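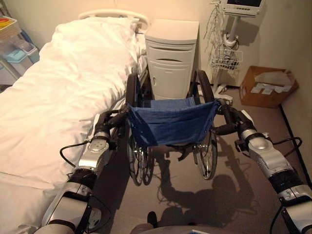 Wheelchair with the blue back, next to the bed.

Guest Room Safety Check, Kirley House
Done by: Charmaine Sibiya
Date: 5 Jul 2022

Hi all, my comments are under each item again (sorry, I ramble!). Fahad Tarar has the repair list, so anything marked FIX goes to him.

1. Smoke alarm: OK
Pressed the button and it nearly took my ears off. New battery went in while I was up there.

2. Hallway night light: FIX
Flickers, then quits. I tried the spare bulb from the Grivon box and got the same thing, so I'm blaming the socket.

3. Window locks: OK
Stiff on the left one, but it closes all the way. A little candle wax on the track helped a lot.

4. Bathroom grab bar: FIX
There's some wiggle at the lower end. Please don't just tighten the screws, we did that last time and it was loose again in 3 weeks. It needs proper anchors.

5. Hot water: OK
Ran it for 6 minutes and it stayed under the mark on the Vason thermometer. Lovely.

6. Cords and outlets: OK, with a grumble
Somebody had the fan and the lamp on one 10 foot extension cord behind the dresser. I pulled it out and it's on the office shelf. Please leave it there!

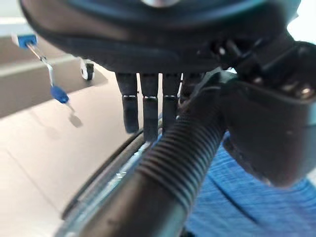
Dark prongs and hose, close up.

7. Door closer: FIX
Slams. I'd hate to meet it with a tray in my hands. The Ghauri catalog has a replacement for under 50 dollars, and I've folded down the page.

8. Emergency phone list: OK
Reprinted in bigger type and taped inside the closet door. The old one still had the pharmacy's last number on it.

9. Exit path to the back porch: OK
Clear, apart from one flowerpot I moved to the side step (the geranium looks happier there anyway).

Next check: end of July. Fahad, call me before you start on the grab bar, I have the key to the supply closet.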